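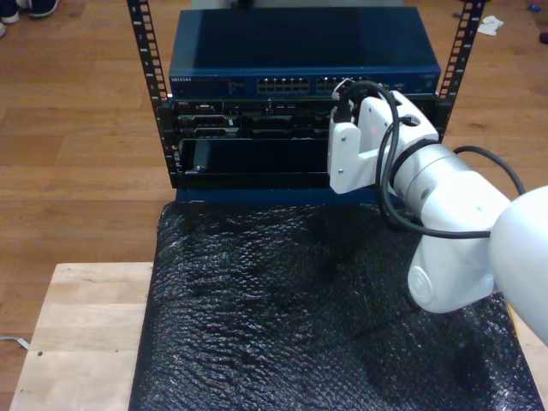 Chapter 4: Sharing the Wire

Every time you send a message, it gets chopped into little pieces called packets, and each of those pieces finds its own way to the right machine! That still delights me after years of teaching it. In this chapter we slow the whole business down and follow one packet on its trip. Most of the trip happens inside equipment like the dark blue NETGEAR switch at the top of the rack, with its row of Ethernet jacks along the front and a black server mounted below. A switch keeps a table of which address lives behind which jack, and it looks up that table for every frame that comes in.

We'll work with a made-to-order network all through Part Two: the town library at Dristthorpe, which has 56 desktop computers, a catalog server and one very busy printer. Julia, at the front desk, wants to print a reading list. Her computer knows the printer's IP address but has no idea of its hardware address, so it has to ask everyone on the network at once (this is called a broadcast, and you'll meet it in Section 4.2).

Cable matters too. Twisted-pair copper is good for 100 meters, or a bit over 300 feet, and the Dristthorpe reading room is longer than that. Section 4.4 gives you the floor plan and lets you loose on it. Have fun, there are several good answers!

Before you start, look back at binary numbers in Chapter 2, especially the part on masks. You will need paper, a pencil and the address worksheet.

Words to watch for: frame, broadcast, MAC address, collision, full duplex

Ismael Paiva

Last updated: Monday, April 29, 2019
Print this chapter | E-mail this chapter
Filed under: Textbooks > Computing > Networks for Beginners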